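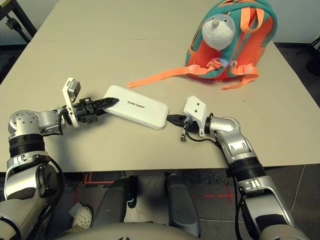 A customer in a ground-floor unit writes that the snap traps have been out for two weeks, nothing has been caught, and the bait keeps disappearing. Is the product defective, or are the mice too small to set it off?

Usually neither. Bait that disappears without a catch points to one of a few setup faults, and these are covered under "Trap placement and setting" further down the page. The questions below concern the Catex line of mouse and rat control products: the Catex snap trap (mouse and rat sizes), the Layug multiple-catch trap, the Bramitz tamper-resistant station, and the exclusion materials sold with them.

IDENTIFICATION

How do I tell whether I have mice or rats?

Droppings are the most reliable sign. House mouse droppings are small, close to the size of a grain of rice, with pointed ends. Rat droppings are noticeably larger and, in the case of Norway rats, blunt at the ends. Gnaw marks, burrow openings and grease marks along walls are also larger where rats are involved. Young rats are sometimes mistaken for adult mice. A young rat has a large head and large feet in proportion to its body.

Does it matter which one I have?

Yes. Mice investigate new objects quickly, often on the first night. Rats tend to avoid new objects for several days. A rat trap set on the first night may be refused and then avoided for a long time afterward. The trap sizes are also not interchangeable. A mouse trap will injure a rat without holding it, and a rat trap may not be triggered by a mouse.

I hear noise in the wall but see no droppings. What should I check?

Check the attic, the space behind the stove, the cabinet under the sink and the area around the water heater. Noise in daylight hours, especially in an attic, may be squirrels. None of the products on this page is labeled for squirrels, and many states regulate how they may be handled.

TRAP PLACEMENT AND SETTING

Where should snap traps go?

Against walls, behind appliances, inside cabinets near pipe openings, and anywhere droppings or rub marks are present. Mice travel along edges. A trap in the middle of a floor will catch very little. Set the trap at a right angle to the wall with the trigger end touching the wall. Where the space is too narrow for this, set two traps parallel to the wall with the trigger ends facing away from each other.

How far apart should they be?

For mice, 2 to 3 yards is adequate in an active area. Mice have a small home range and may never meet a trap placed at the other end of a room. For rats, spacing can be wider, but placement on an active runway is more important than spacing.

How many traps do I need?

More than most customers set. Too few traps is the most common cause of a slow program. A kitchen with fresh droppings in several cabinets calls for a trap in each of those cabinets, plus one on either side of the stove and refrigerator.

What bait works best?

Peanut butter, hazelnut spread or the Catex attractant paste. Use an amount the size of a pea. In cold weather, nesting material such as cotton string or dental floss tied to the trigger can outperform food. Where there is a strong competing food source (bird seed, dry pet food, a grain bin), remove or seal that source first.

Why is the bait gone and the trap still set?

Check the following, in this order:

Too much bait. The animal is feeding from the edge without putting weight on the trigger. Reduce the amount and press it into the cup.

Trigger set to the firm position. The mouse-size Catex trap has two settings. The firm position is for locations with vibration, such as a shelf above a compressor. Everywhere else use the light position.

Trap not level or not flush. If the trap rocks when touched, the animal will often back away. Move it to a flat surface or fix it with the screw holes in the base.

Insects. Ants and cockroaches will clean a bait cup completely in one night. If there are no tooth marks and no fresh droppings near the trap, suspect insects. Switch to string or floss as bait until the insects are dealt with.

Wrong animal. See "Identification" above.

Should I pre-bait?

For mice, it is optional. For rats, it is recommended. Place the traps baited but unset for 3 nights or until the bait is being taken regularly, then set all of them on the same evening. Do not set them one at a time.

Do I need to wear gloves?

Gloves are recommended for hygiene. Human scent on the trap has little effect on house mice, which are already used to it. Disposable gloves should always be worn when removing a carcass or handling a used trap.

MULTIPLE-CATCH TRAPS

How often does the Layug trap need to be checked?

Every day. It is a live-capture device, and a captured mouse will die of stress, cold or dehydration if it is left. Some states and cities set a maximum interval by law. The clear lid lets you inspect the trap without opening it.

Does the Layug trap need bait?

No. It relies on the tendency of mice to enter small openings. A small amount of attractant inside may help in a large space such as a warehouse. Do not block the entry holes with bait.

Can it be used outdoors?

It can be used in a covered area. Rain will enter through the side openings, and the ramp can stick when packed with mud or fine dust. Clean the ramp with a dry brush.

BAIT STATIONS

Does the Bramitz station come with rodenticide?

No. It is sold empty. It accepts a mouse-size snap trap or block bait on the two internal rods. Rodenticides are regulated, and the product label is the controlling document. If anything on this page conflicts with the label on the bait you have purchased, follow the label.

Is "tamper-resistant" the same as childproof?

No. Tamper-resistant means that the station is designed to resist being opened by children under six, by dogs, and by ordinary handling when it is locked and anchored. It has to be both locked and anchored. An unanchored station can be picked up and shaken, and bait that is not on the rods may fall out.

I lost the key. Can I open the station another way?

Not without damaging the latch. All Bramitz stations of the same size use the same key, so a key from another unit will work. Replacement keys are sold in packs of 2.

How long does it take for a rat to use a new station?

Often a week or more. Place it, anchor it and leave it alone. Moving the station restarts the process. Some grass clippings or soil from the site placed at the entrance can shorten the wait.

Can I use traps and bait at the same time?

Yes, but in separate stations -- a snap trap fired next to bait will put other rats off that station. In occupied homes, trapping alone is generally preferred, as a poisoned animal may die in a wall void and cause odor for several weeks.

EXCLUSION

How small a gap can a mouse get through?

One quarter of an inch is the usual working figure. If a standard pencil fits in the gap, treat it as an entry point. For rats the figure is one half inch.

What should I use to seal openings?

Cleltgate mesh is a coarse stainless fabric intended for pipe gaps, weep holes and cracks in masonry. Cut it with shears, pack it firmly and finish with sealant so that it cannot be pulled out. Expanding foam used alone is not a rodent barrier. Mice chew through it easily.

Ordinary steel wool can be used as a short-term repair. It rusts, stains the surface around it and breaks down.

Does Cleltgate mesh restrict airflow in a vent?

When packed into a vent, yes. Do not pack it into dryer vents, combustion air openings or gas appliance flues. Use a fitted cover approved for the appliance.

Should I seal first or trap first?

Seal the exterior openings and trap inside at the same time if possible. Leave interior openings between rooms until activity has stopped, so that animals in the walls can still reach the traps.

CLEANUP AND DISPOSAL

How should droppings be cleaned up?

Do not sweep or vacuum them dry. Open windows and doors and leave the area for at least 30 minutes. Put on gloves, spray the droppings with disinfectant until soaked, wait for the time given on its label, and wipe up with paper towels. Bag the towels and gloves, then wash your hands.

Can a snap trap be reused?

Yes. Wash the plastic models in warm water with unscented soap and let them dry. Replace any trap with a bent bar, a cracked base or a spring that no longer closes fully.

STORAGE AND RETURNS

How should unused products be stored?

Keep traps away from pesticides, fuels and strong cleaners, which can leave an odor on the plastic. Attractant paste should be kept below 90 degrees F with the cap closed.

Can opened products be returned?

Unused traps and stations may be returned within 45 days in the original packaging. Attractant paste cannot be returned once the seal is broken. Cut lengths of Cleltgate mesh are not returnable, and returned full rolls carry a restocking fee of 15 percent.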